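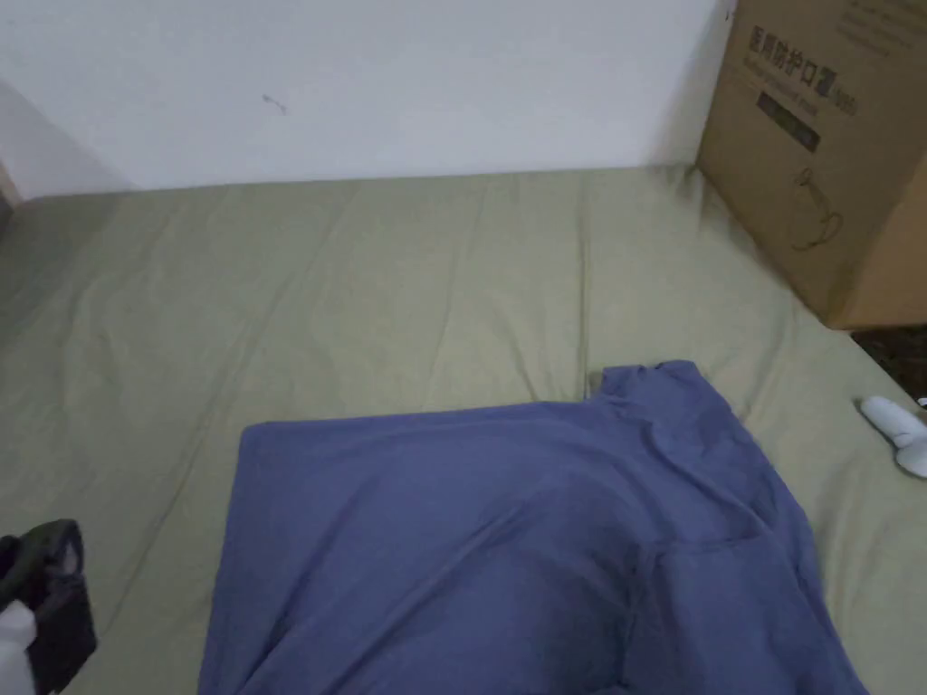
Fenby head camera review: two weeks of folding shirts on a bed

I've been putting off this review because I kept changing my mind about the score, and then Bit-na Ham (who does most of the arm work with me) told me to just write the thing already. So, the Fenby. It's a head-mounted color camera with a wide lens, it costs $414 without the mount, and we bought it to replace the old Plarent we'd been using for cloth jobs. I like it a lot! I also yelled at it twice.

Our main test is laundry. One shirt, laid out a little rumpled on a mattress, and the controller has to find the collar and a hem corner before anything gets picked up. Sounds easy. It is so not easy. Cloth folds over itself, the collar bunches, and a sleeve seam can look just like the edge of a shirt if your camera turns everything to mush in the shadows.

Picture quality

Let's start with the good stuff. A dusty blue shirt on a sage green fitted sheet is a mean test, the two colors are pretty muted and they sit close together once the light goes flat. The Plarent used to blend them along the edges and we'd get a shirt outline that wandered off onto the sheet like spilled coffee. With the Fenby the line between shirt and sheet stays put. You can follow the big diagonal fold down from the collar, and the creases in the sheet look like creases. I was grinning the first time I pulled it up on the laptop.

Fine print is where it falls down. The big black characters on the mask carton read fine from across the bed, but the small English line under them is a blur. Doesn't matter for shirts. If you want your setup to read labels, though, keep shopping, or plan on a second camera down near the gripper.

How wide is wide?

Wide enough to take in the mattress, the wall behind it, and a big shirt that still runs out of view at the bottom. That last part bugs me. When the shirt is close to the head, you lose the hem, and the hem is half the job! Tilting the head down helps, but then you're giving up the far end of the bed. Tineke Geerts has the same camera on a taller stand and says she gets the whole shirt every time, so put some of this down to our height.

Setup

Took me 27 minutes from opening the box to a live view, and a good chunk of that was me hunting for the right hex key. The Dewulf mount is extra and I'd say buy it, the clip that comes with the camera is flimsy and ours slipped during a long run. The cable is stiff and comes out of the side, so it rubs on the neck if you don't tie it back.

The app is ugly but it works. Turn off auto exposure before you do anything else. I left it on for the first few days and every time the arm moved in, the white wall went gray and the shirt detector got confused (this was yelling number one). Locked exposure, locked white balance, much better.

Results with our gripper

We ran it with the Erent two-finger gripper and didn't touch anything else in the setup. Out of 16 tries at the collar, the old camera gave us 9 clean grabs and the Fenby gave us 14. Both misses were the same thing, the collar standing up in a little ridge and the fingers closing just above it. I think that's depth and I can't blame a plain color camera for it too much.

Yelling number two was the firmware update. It wiped my saved settings, all of them, with no warning. Write yours down!

Should you get one?

If you're doing cloth and you've got decent soft light, yes. For small parts or anything with tiny text, no, look at something with a longer lens. I'm giving it four out of five, and I'd bump it up half a star if they put a proper clip in the box. Next up is towels, and Bit-na wants to try black socks, which I'm dreading. I'll add the numbers to this page when we've got them.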